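件名: Re: [翻訳ML] 訳語の統一と用語集の更新について
差出人: Sevim Toprak
日付: 2020年12月17日

皆さま、Toprakです。用語集の件、返信が遅くなりました。

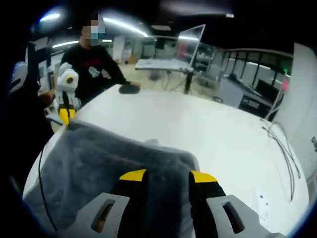

先に結論を書きます。Caltcombeの園芸手引きの訳語は、Dufourさんの案に沿って統一したいと思います。

Jade Dufourさんは書きました:
> 現在の用語集は1,753項目です。このうち60項目で、
> 第2章と第5章の訳が食い違っています。
> 特に mulch は「マルチ」「敷きわら」「根覆い」の
> 三通りになっていて、読者が別の物だと思いかねません。
> 私は「マルチ」に揃え、初出にだけ「(根覆い)」と
> 添えるのがよいと考えますが、いかがでしょうか。
> あわせて、地名の Claltcombe は Caltcombe の
> 誤記と見てよいですか。

mulch は「マルチ」で賛成です。ただし第5章の表は欄の幅が狭いため、表の中では括弧書きを省いてください。初出が表になる場合は、直前の本文で補います。

Claltcombe は原文の誤記です。原著の索引では Caltcombe になっていました。Tapiaさんが版元のProtulbergに問い合わせ、次の刷りで直すという返事をもらっています。訳文では最初から正しい綴りを使い、訳注は付けません。

60項目のうち、私が見て判断に迷ったものは18項目あります。多くは土の状態を表す形容詞です。たとえば friable は、第2章では「砕けやすい」、第5章では「ほろほろした」となっています。私は前者を推しますが、Sawatzkyさんの担当箇所では後者のほうが前後の文に合います。動詞の訳し方にも関わるので、ご本人の意見を待ちます。

heavy soil は「重い土」のままにせず、「重粘土」か「粘土質の土」のどちらかに決めたいところです。MacPhersonの旧訳は「重粘土」ですが、砂の多い土との対比で出てくる段落では少し硬く感じます。

用語集の更新は、Simardさんの作業が済んでから私がまとめて行います。それまでは共有ファイルに直接書き込まず、変更案はこのスレッドに返信してください。前回は2人の修正が重なり、片方が消えました。

校正刷りは3月の予定で、変更はありません。索引の読み順については別のメールで書きます。

Sevim Toprak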